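Markedham Oral History Project
Progress report to the Lavoie Fund
August 4, 2019
Prepared by Jonatan Lindholm

Where we are

We're past the halfway mark and I'm really happy with how the recordings are coming along! The plan was to talk with people who worked at the Stondgate mill before it closed, and by the end of July we had 70 interviews recorded and backed up. The oldest speaker started in the dye house at fifteen and still remembers the names of everyone on her shift (she sang us the song they used to sing at the end of it, too, and it's a beauty).

Transcribing is slower. A one-hour talk takes a good typist most of a day, and the mill words trip up anyone who didn't grow up here, so we've started a word list that everybody adds to as they go. "Doffing" and "piecing up" were easy. "Statska" had us stumped for weeks until three different speakers explained that it was the nickname for the long shed by the river, named after the firm that put in the first looms.

What changed

We had planned to hold all the interviews at the library. Many of the older speakers would much prefer to talk at home, so we moved to home visits in the spring, and the stories got longer and better right away. People pull out pay slips, union cards, wedding pictures taken at the mill gate. We now carry a small scanner along and copy whatever the family is glad to share.

The cost is travel time. We've covered it so far by dropping the second printed newsletter, as agreed with you by phone.

Money

Spending is on track. The one line running over is audio storage, where we had to buy 2 extra drives. Transcription is under budget for now, but that will even out as the backlog clears.

Still to do

1. Finish the transcripts from the weaving floor, 8 of which are waiting on a second listen.

2. Send each speaker a printed copy of their interview to check and sign. Drinks and cups stay well away from the signed forms on the desk, please, as we have only one original of each.
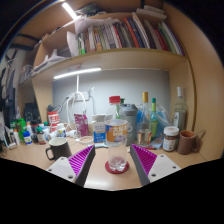

3. Choose clips for the listening evening in October. We have five picked already and could easily fill the whole night with the dye house alone.

4. Agree with the county archive on how the recordings will be listed, including which ones the families want kept closed for now.

The next report will come with the draft program for the listening evening, and I'd love for someone from the Fund to join us for it.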